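008 号夹爪大修记录：换指片、消空程、重新标零

8/26/18

008 从六月开始闭合不到位。故障不是一次出现的，先是夹薄布时偶尔滑脱，后来扳机扣到底，两片指尖之间还留一道缝，能塞进一张打印纸。中间我调过一次拉线，缓解了一阵，之后又回到原样。这次干脆全拆，把能换的都换掉，顺便把步骤记下来。之前几次都是凭记忆装回去，每次都有一处要返工。

先说这台东西的构成，后面提到部件时用的都是这里的叫法。

008 是 Requena 的手持夹爪，我们在 Amis 项目里用它录家务动作，主要是叠衣服、铺布、收纳。整机分前后两段。后段是黑色后壳，下部圆钝，朝着使用者的那一面并排两个带银圈的传感器圆窗，标签贴在壳的下沿，上面是二维码和编号。前段是黑色支架，左右两条侧臂带长槽，中间伸出一对黄色指片，指片上有镂空。手柄和扳机在下面，扳机通过一根拉线带动滑块，滑块再把两片指片对称地推拢。鱼眼相机装在后上方，朝前看，后壳和指片都在视野里。录制软件是 Stostiline，跑在旁边的电脑上，夹爪用线接过去。

一、拆之前

断开数据线，等指示灯灭掉再动手。008 的指示灯是后壳最下沿那个很小的红点，亮着就说明板子上还有电。我有一次没等它灭就拔编码器排线，结果零点丢了，标定表要重新写。

拆之前先在 Stostiline 里把当前参数导出一份，文件名里写上编号。008 的标定表和别的机器不通用，误载进去也不会报错，只是开度读数整体偏移，录完才看得出来。这个问题我给维护方写过邮件，Cillian Fitzgerald 回复说会在下一版里加编号校验。目前这一版还没有，只能靠文件名。

然后在支架侧臂和后壳的接缝处用铅笔划一道短线。侧臂上的长槽允许支架前后移动，出厂位置没有刻度，不划线的话装回去前后会差一点，相机看到的指尖位置就变了。旧数据和新数据要放在一起训练，这一点差别会很麻烦。

工具：内六角扳手一套，小号十字螺丝刀，镊子，塑料撬片，塞尺，无尘布，异丙醇，干性润滑剂（我用 Stasidow 的蜡基膏），中强度螺纹胶，一块浅色的布铺在桌上。浅色布是用来找螺丝的，黑螺丝掉在黑桌面上要找很久。

二、后壳

后壳外面看得到的螺丝，两个圆窗之间偏上有一颗，左右角各有一颗。中间那颗比两边的短，装反会顶到里面的电路板。拆下来按位置放，不要混在一个盒子里。

两边的螺丝松开以后，后壳还被卡扣咬着。撬片从标签那一侧进，沿着边缘慢慢走，不要从圆窗那一侧撬。银圈是压进去的，受力会翘，翘了以后圆窗密封不严，里面会进布毛。005 就是这么坏掉的，现在窗后面还有一团灰色的毛，对着光看得见。

打开以后先吹一遍。008 主要接触织物，内部积的几乎都是纤维，缠在滑块导轨的末端，压得很实，用镊子能整条夹出来。颜色混在一起成了灰紫色。气吹只能去掉浮在表面的，导轨里的要用镊子加无尘布。不要用压缩空气罐，喷出来的液滴会落在编码器的码盘上。

圆窗内侧用无尘布蘸少量异丙醇，从中间往外擦一遍，等挥发完再看。外侧平时每次录制前都擦，这次不用管。

标签上的二维码如果磨花了要在这时候换。Stostiline 开机时靠扫这个码认机器，扫不到就要手动输编号。标签在相机视野里是倒着的，对扫码没有影响，开机是用另一个扫码头从后面扫的，不要为了看着顺眼把它贴正。008 这张边角有一点起翘，补了胶，没有换。

三、指片

指片是易损件。黄色的料比黑色支架软，设计上就是让它先磨。建议更换周期是 900 次录制，008 这一副超过了这个数，指尖内侧的纹路基本磨平，对着灯光能看到一块发亮的区域。两片磨损不对称，右边重。用这台的几个人都是右手持机，夹布时习惯稍微往一侧偏，和这个现象对得上。

拆法：扳机松开，指片处在全开位置，从前面把固定螺丝退出来。每片 2 颗，两片一共 4 颗，都涂过螺纹胶，第一下会比较紧，后面就顺了。如果第一下拧不动，不要加长力臂，用热风枪低档吹一会儿再拧。螺母嵌在塑料座里，硬拧会连座一起转，转了就得换整个支架。

螺丝退完，指片向前抽出。抽的时候注意垫片。008 左右两侧的垫片厚度不同，是装配时补差用的，抽出来立刻用胶带贴在纸上，写清左右。换过支架的机器垫片配置会变，不能照抄别的机器。

新指片装上去之前先看三处。

指尖内侧的纹路有没有注塑飞边，有的话用刀片轻轻刮掉。飞边会钩住针织布，松开扳机布也不掉。

镂空的边缘。镂空是减重用的，也让相机能从后面看到夹住的东西，边缘有毛刺同样会挂丝。拿一块旧毛巾从镂空处拉过去试，挂不住就可以。

根部的平面要和支架贴死。把指片按在支架上对着光看，有透光说明根部有残胶或者翘曲。残胶刮掉，翘曲的直接退货。这一批里有一片翘的，我换了一片。

装的时候先不上螺纹胶，四颗螺丝都带上，不拧紧，扣扳机让两片自己对齐，再交替拧紧。一侧先拧死再装另一侧，指尖会错开，从正面看一高一低。对齐确认没有问题以后，一颗一颗退出来上胶再拧回去，不要四颗同时退。

四、拉线和空程

闭合不到位有两个来源，一个是指片磨损，一个是拉线伸长。换完指片先装回测一次，如果缝还在，就是拉线。

008 两个都有。换完指片以后缝小了一半，扳机前段还有一截空走，扣下去指片不动，再往下才开始动。空程对手感的影响比那道缝大。使用者会下意识地用力，夹轻布时一下子就夹死，录出来的开度曲线前面一段平，后面一段陡，和真实意图对不上。

拉线的调节螺套在手柄根部。先松锁紧螺母，再旋螺套，向外旋是收紧。每次旋一点，然后扣扳机看滑块，调到手指刚压住扳机滑块就有反应为止。收得太紧也不行，松开扳机时指片回不到全开，读数的上限会变小，而且拉线一直带着张力，断得快。

拉线本身也要看。把护套往后推，露出靠近滑块的那一小段，那里弯折最多。有断丝就换，不要剪掉毛刺继续用。008 这根有一股散开，换了新的。新拉线装上以后要先跑合，我的做法是空扣扳机 100 下，再回头调一次螺套。新线在这个阶段伸长最明显，跳过这一步，录几天以后又会出现空程。

润滑只涂导轨，不涂拉线。拉线护套里有内衬，干着用。导轨上的膏抹薄薄一层，推几个来回，把两头挤出来的擦掉。擦不干净会粘布毛，比不涂还糟。油性的润滑剂不要用，会沿着指片根部往前渗，渗到指尖会把浅色的布弄脏，洗不掉。

五、装回去

顺序和拆的时候相反，有几处要注意。

排线先插到底再合壳。插座旁边有一个小凸台，排线从凸台外侧绕。从内侧绕也能合上，用久了会被滑块蹭破绝缘层。

支架按铅笔线对齐，侧臂螺丝交替拧。

后壳从圆窗一侧先扣，再压标签一侧，听到两声。只有一声说明有一侧没进去，通常是排线垫着。不要用螺丝把它拉进去。

中间的短螺丝最后上，拧到贴住就停。

六、标零和检查

接上线，红灯亮，打开 Stostiline，载入刚才导出的参数，然后进开度标定。先全开，再全闭，再全开，软件记两端的值。全闭的时候扳机扣到底就可以，不要捏着指片帮它合，捏出来的零点比正常使用时偏低，后面所有读数都会带一个固定偏差。

标完以后用塞尺在指尖之间走几个厚度，看读数是不是线性。中间段差一点可以接受，接近闭合的那一段要准，叠布时主要用这一段。

再看画面。鱼眼画面里指片应该在下部正中，左右侧臂对称。如果整体偏一侧，多半是支架没有按线装。看后壳在画面里的位置也可以，两个圆窗应该都完整可见。边缘弯曲是镜头本身的，不用处理。

然后上布。台架上夹纸片夹木条都测不出织物的问题，要到真的床上或者桌上去夹。我固定用一块紫红色的布做检查，颜色和床罩、指片都分得开，回看时一眼能看出有没有夹住。动作几种：从折好的布边上夹起一层；捏住一角斜着拉；提起来再放下；双手各拿一台，对着同一块布操作。最后一种对空程最敏感，两台手感不一样的话，布会被先合上的那一台拽过去。

检查时看这几点：

指尖合拢的位置是不是在两片的最前端。如果根部先接触，说明垫片装反了。

松开以后布能不能自己掉。挂住的话回去看飞边。

夹布的时候指片有没有扭。薄塑料件受侧向力会扭一点，扭得太多就检查根部螺丝。

开度曲线在夹住的瞬间有没有平台。有平台是正常的，布有厚度，指片到不了零。平台上下抖，多半是编码器的排线没有插好。

旧指片留着，磨损重的那片写上日期放进袋子，下次对比用。

七、日常保养

大修之间要做的事不多，写在这里，贴一份在工具箱盖上。

每次录制前擦相机和圆窗外侧，看一眼指片内侧有没有缠线头。

录制后把扳机松开放，不要用橡皮筋捆住指片收纳。有人为了省地方这么做过，拉线长期受力，空程就是这么来的一部分。

指片根部的螺丝定期用扳手碰一下，只碰，不加力，松了再补胶。

数据线在手柄出口处容易折，走线留一个松弯，转身时不要让它绕到支架前面。线落在地上的那段靠墙走，录制时人要绕着床移动，踩到一次接口就松一次。

不要用酒精擦指片，表面会发白。清水加一点洗洁精，拧干的布擦，然后晾着。

遇到闭合不到位，先查布毛，再查指片，最后查拉线。布毛最常见，拆后壳清一次就行。我这次顺序反了，先调了拉线，结果清完导轨以后拉线又显得过紧，白调一遍。

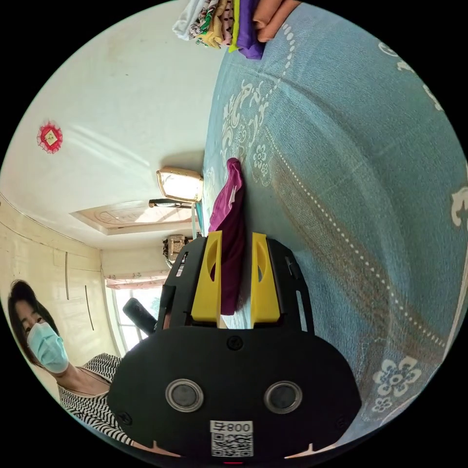
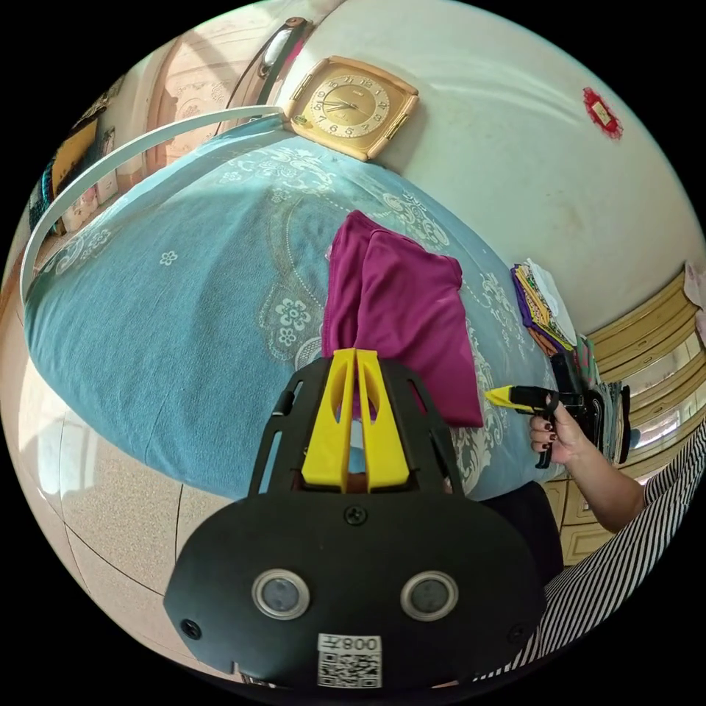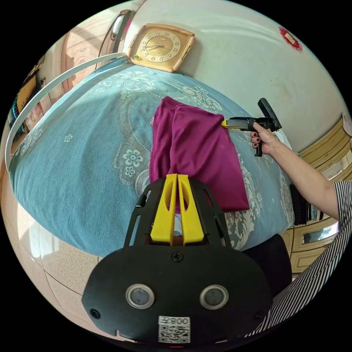
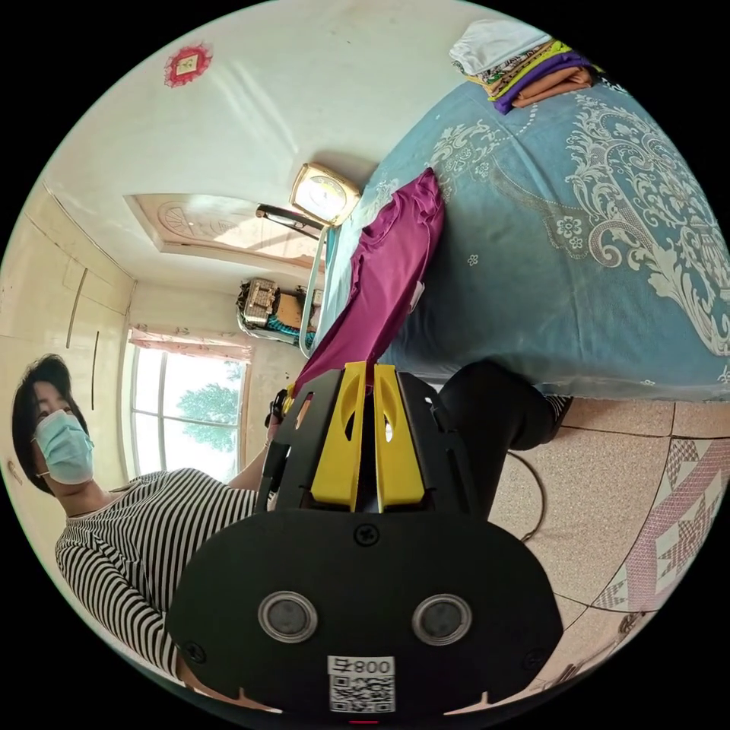 008 的黄色指片与紫红色检查布，蓝色花纹床罩。

八、没有解决的

扳机回弹比以前慢一点。换拉线以前没有注意，可能原来就是这样，没有对比数据。弹簧手边没有备件，已经向 Requena 订了，到了再拆手柄。手柄那一侧可以单独打开，不用动后壳，零点应该不受影响，装完再验一遍。

侧臂长槽的内缘有一点压痕，是螺丝垫圈留下的。再松紧几次可能会影响定位，打算下次加一片大一号的垫圈，先在 005 上试。

标定表的编号校验还在等新版本。在那之前，参数文件继续按编号命名，载入前看一眼后壳上的标签。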